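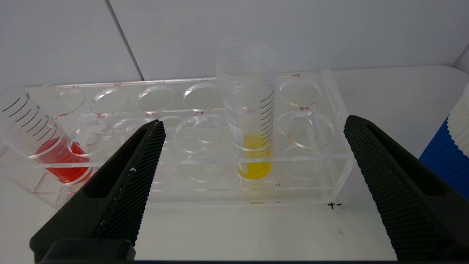

Wrist camera view of the rack task, with the gripper open on either side of the cylinder at B5.

Frequently asked questions: Lavo, grasp selection for transparent labware

What is Lavo?
Lavo is a method for choosing a grasp on clear containers from a single wrist camera. It predicts a grasp axis, a closing height and a confidence score. It does not use depth. The accompanying dataset is called Prinix.

Why not use a depth sensor?
Depth returns on clear plastic are sparse and often belong to whatever stands behind the object. In early trials the depth map placed cylinder walls on the back wall of the enclosure. We tried depth completion and dropped it when the completed surfaces shifted between consecutive captures.

What does the network look at, if the object is transparent?
Mostly the rim, the graduation marks and the liquid. Attribution maps put high weight on the black tick marks, which give both the direction of the cylinder axis and a rough scale. Colored liquid helps but is not required. With the liquid removed, success falls by 9 percentage points.

How are the rack positions used?
The rack carries printed labels, A1 through A6 at the back and a B row in front. Labels are read once at the start of an episode to fit the rack pose. After that the pose is held fixed, and a label hidden by a cylinder or a finger has no effect. If the rack is bumped, the fit has to be repeated by hand. This is a known weakness.

Does Lavo handle cylinders that are not upright?
Partly. Upright and leaning cylinders are separate classes at training time. In the picture the yellow-filled cylinder is upright, while the one with red-orange liquid on the left is tilted. For leaning cylinders the predicted axis is usable, but the closing height is less reliable, and most failed grasps fall in this class.

How much data is in Prinix?
The training split has 397 teleoperated episodes. Evaluation uses 16 rack layouts, none of which appear in training. Each layout is run with the same start pose for every method compared.

How long does training take?
The released checkpoint was trained for 2000 epochs on one GPU. Validation error flattens well before that, and a shorter run gives similar results on upright cylinders. The long schedule mainly helps the leaning class.

Can I use other gripper fingers?
Yes, with recalibration. The fingers are visible to the camera and the network uses them as a reference for the opening width. Smooth fingers were tested as well as textured ones – the smooth set slipped more often at the same closing force. Any change in finger shape needs new calibration images and a short fine-tuning run.

Does the method estimate liquid volume?
No. Volume reading was left out of scope. The model has no output for fill level, and the internal features should not be treated as a measurement.

Where can I get the code?
Code and weights are on the project page under a research license. The Vendard arm driver is a separate package and must be installed first. Raw video is available on request.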